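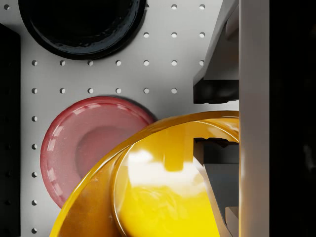
Reviews > Simulation Software > Kitchen and Tabletop > Plinum Tabletop Pack

Plinum Tabletop Pack: good dishes, one fault to watch for
Review by Young-sook Pyo, 9/4/21

I've wanted to love a dish-handling pack for years, and I came very close with this one. The bowls are lovely, glossy and thick in the rim, and the yellow one takes reflections from the gripper so well that I kept nudging the view just to watch them slide along (I know, I know, I was supposed to be working).

Setup was easy. I had the pegboard and dishes loaded before my tea was ready, and my old Jamari arm settings came across without a fuss.

Then came the trouble. I set up a long run of 400 picks, one finger inside the bowl and the other outside, a plain rim grasp. When the yellow bowl overlaps the red plate, the solver sometimes loses the contact between them. The grip force then climbs and climbs, the fingers push right through the rim, and the bowl shoots off the board. I lost 7 picks that way. Worse, the log called every one of them a success! If you're tuning force limits here before moving to a real arm, please don't trust that log by itself.

Ye-ji Nam at Plinum support was very kind about it and had me halve the time step. That brought it down to three bad picks on the same run, though everything crawled. She says a proper fix is planned for November.

For now I put my own force cutoff in the script and keep the dishes apart when I can. I'd still buy it again over the Imidus set, whose plates look like poker chips.

Three stars out of five, and I'll gladly add one when the fix arrives.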